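Play Food for Grown-Ups: A Talk With the Seller Behind Dremamden

January 2025

I don't trust pretend food. I grew up with a plastic fried egg that went gray in the first month and a hot dog that had tooth marks in it, mine or my cousin's. So when the owner of Dremamden, a small mail-order shop that sells toy groceries and plates to match, agreed to talk, I went in with a list of complaints. The owner asked that the shop be named and the person behind it left out, and I was fine with that.

The shop has been going for seven years. It started with a shelf of dollhouse supplies and drifted. Today the catalog runs to 54 items of play food, and the best seller, by the owner's account, is a plain apple.

"People want the apple," the owner told me. "They look at everything else and then they buy the apple."

I said that was a little sad. The owner didn't think so. "An apple has one job. You see red, you see the stem, you're done. Try doing that with a pear."
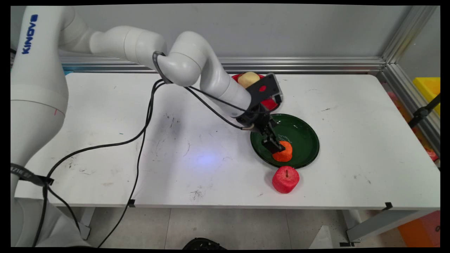
Red apple on the table, something orange on the green plate, and a pale yellow fruit on the red plate behind.

I asked what the yellow one was supposed to be. The owner looked at it for a good while. "Pear. Or an apple somebody peeled." That was my complaint exactly, and I said so. If the person who sells this stuff for a living needs a second guess, what is a three-year-old meant to do with it?

"The three-year-old will call it a potato and serve it to you," the owner said. "You're the one who's upset."

Fair enough. I moved on to foam. Foam fruit is light and quiet when it hits the floor, which parents like. It also dents, and in my experience it picks up every crumb in the house. The owner gave me the dents. "Press a thumbnail in and it stays. I put that on the product page and sales didn't move at all." On the crumbs there was less agreement. The shop's advice is a damp cloth. I have tried a damp cloth.

Then there are the colors of the plates, which I had assumed were picked by whoever was mixing plastic that morning. The owner sells a line called Flasonach in strong, shiny colors and defends them. "Put a pale piece on a white plate and it's gone. On red, you see the shape."

I pointed out that on a shiny plate you mostly see the ceiling light.

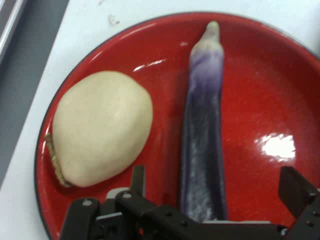
A pale bun and an eggplant on a shiny red plate.

"Look at the bun, though," the owner said, and I will admit I did. It has a crimped seam along one side, and it comes closer to looking like dinner than anything I owned as a kid. The eggplant I liked too, going from nearly white at the tip down into violet. I asked if children notice that kind of thing.

"No idea. Adults do, and adults have the credit card."

That was the straightest answer I got all afternoon. A mixed set at Dremamden costs 18 dollars, and a single fancy piece can cost seven. Seven dollars will buy you several real eggplants where I live. The owner has heard this one. "And next week they're in the trash. Mine will be under your couch for years." I wasn't sure that was a selling point.

We finished on the claim I trust least, printed on half the boxes in this business: that toy vegetables get kids to eat real ones. I asked whether the shop had anything to back it up.

"I took it off our boxes in November," the owner said. "I had a mother write to say her son would only eat carrots if they were orange and squishy. What am I supposed to do with that?"

I asked what the boxes say now.

"Contents. Seventeen pieces."

I went home without buying the apple. I did ask the price of the bun.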